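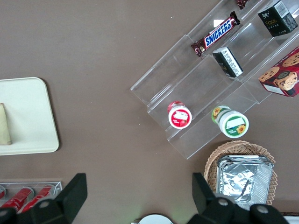
Expositor de acrílico em degraus: como arrumar os snacks para não escorregarem?

Da-eun Yoon
Tenho um expositor transparente no balcão e as barras de chocolate escorregam sempre para o degrau de baixo. As caixas pequenas também tombam. Como devo arrumar tudo?

Elvira Condori
Ponha as barras deitadas, ao comprido do degrau, e as caixas altas atrás, encostadas a alguma coisa firme. Os copinhos com tampa ficam bem no degrau de baixo – são estáveis e vê-se o desenho da tampa. Eu cortei também tiras de feltro fino, de 3 cm, e colei com fita dupla. Depois de 4 meses ainda seguram.

Sang-wook Pyo
O meu é da Zarei e faz o mesmo. Limpe primeiro o pó, com pano húmido, sem álcool, porque o álcool pode estragar o acrílico.

Donnie Farquharson
Eu desisti do expositor e uso um cesto de vime. Cabe tudo – mas fica desarrumado.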